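Raimo Rautiainen apologizes for the state of the club room before he has even got the door open all the way, and then he apologizes for the coffee, and after that he is so busy talking about students that he forgets to apologize for anything else. He has run the after-school robotics club at Unddale for long enough that former members now send him their own kids, and he will happily tell you about each of them if you have the afternoon free, as luckily I did.

The club's project this year is called Bulta. The idea is simple to say and slow to do: the students collect their own demonstrations of everyday chores with hand-held grippers, and then they train a small model on what they recorded.

"When I started, we drove little cars around a line of tape," Raimo says. "I loved those cars! But the kids would finish by Christmas and look at me like, okay, what now? With this, they never get to the end of it."

They began in May with the chores the students themselves complained about at home, and as of 1st January they had 1,529 recordings saved, of which 814 were judged good enough to keep. The rest were too fast, or too shaky, or somebody sneezed. The goal is over 2,000 good ones before they travel to the Prydderch meet, where they'll be up against the team from Bruncombe (a friendly rivalry, he insists, though he lowered his voice to say it).

Vilja Lahtinen joined the club knowing nothing about robots and now writes most of the task sheets. She is patient with my questions, even the silly ones.

"You think you know how to open a lid," she tells me. "Then you hold a gripper in each hand and you have to do it with two fingers on each side, and you feel about three years old. I was terrible for weeks — really terrible. My first good one, I made everybody watch it."

I asked what she had learned from it, expecting something about software. She thought for a while and said it was mostly about slowing down. If she rushes, the model learns to rush, and it has no idea why she was in a hurry.

Raimo nodded all the way through that answer. He says the arguments are his favorite part, when the students go over the day's work and have to decide between them what counts as a good attempt.

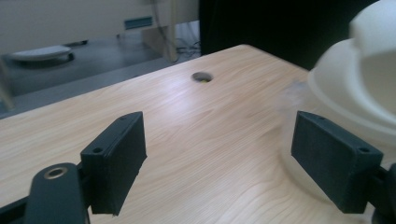
A gripper and a white dome, at the club table.

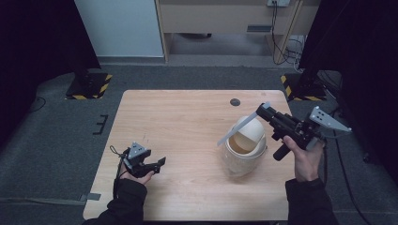

Bruncombe's coach, reached by phone, said her students had spent the whole fall on folding towels and wished they had picked lids, and would Raimo please bring his task sheets along to Prydderch so the two clubs could trade.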